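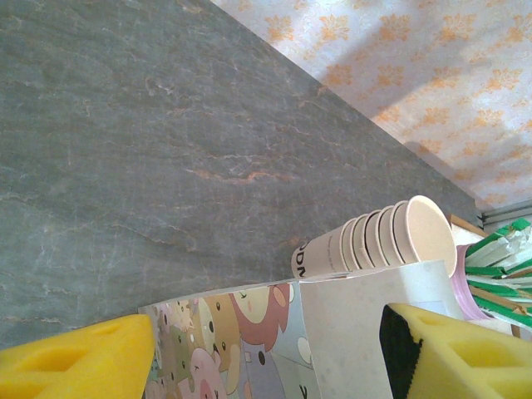

Paper cups and a cartoon-covered box by the wallpapered wall, on the gray marble counter at the Utden community kitchen.

The tea counter at the Utden community kitchen is back in use, and anyone who has missed having somewhere to lean with a hot drink on a cold morning will be glad to hear it. The kitchen side of the hall had been closed for 23 days while the old counter came out and the new one went in, and for all that time visitors made do with a folding table by the coat hooks, which did its best but wobbled whenever someone set down a full pot.

The new top is a long stretch of gray marble with pale veins and a few rusty orange ones wandering through it, and it has already been the subject of more conversation than anyone expected from a piece of stone. It came from Davness, the salvage yard out past the rail bridge, where it had been sitting under a tarp for most of the year. The yard let the kitchen have it for the price of the delivery, and the fitting was paid for with money raised at the fall bake sale and the soup lunches that followed it.

One thing that did not change is the wallpaper. There was a good deal of back and forth over whether the little orange print should be painted over while the work was going on, and a sheet was pinned up by the door so that people could say what they thought. In the end 124 people signed it, and most of them wanted the paper left alone. Several wrote that it had been there when they first came in with small children, and that those children now bring children of their own. So the orange sprigs are staying, and the plaster behind the sink was patched with great care so as not to disturb them.

The kitchen opens at 8:30 in the morning, as it did before, and the kettles go on a little ahead of that. Tea and coffee are still offered for whatever you can manage to put in the jar. Paper cups will be out on the counter for the time being, while the mugs are in boxes in the back room waiting for their new shelf. If you would like to bring a mug of your own from home, please do, and there are hooks on order so that regulars can leave theirs if they wish. Do put your name on the bottom, as the last round of mix-ups took some time to sort out!

People who help with the washing up have been asked to learn a few new habits along with the new counter. Marble is not as forgiving as the old top was, so lemon slices and vinegar should go on a board or a plate, spills should be wiped up when they happen, and the scouring powder has been retired for good. A soft cloth and a drop of dish soap will do nicely. Hot pans go on the trivets, which hang on the nail to the left of the stove, just where they have always been.

The Tautahi reading group, which had been meeting in the library annex during the work, is moving back to its usual corner and says it has missed the smell of toast. The children's craft hour returns as well, with room for up to 40 children if the side tables are set up, and a parent or other grown-up is asked to stay for those under six. Tradness, the hardware store across the street, has promised two tins of varnish for those tables, and anyone handy with a brush is welcome to come along and help put it on.

There is still a bit left to do. The shelf for the mugs should be up before the end of December, and the cupboard doors under the sink need new hinges, which were ordered in the wrong size the first time and have had to go back. Until they arrive the doors are being kept shut with a loop of string, so please tie it again after you have reached in for the dish soap. Donations of tea, sugar and unopened cookies can be left at the hall door any morning the kitchen is open.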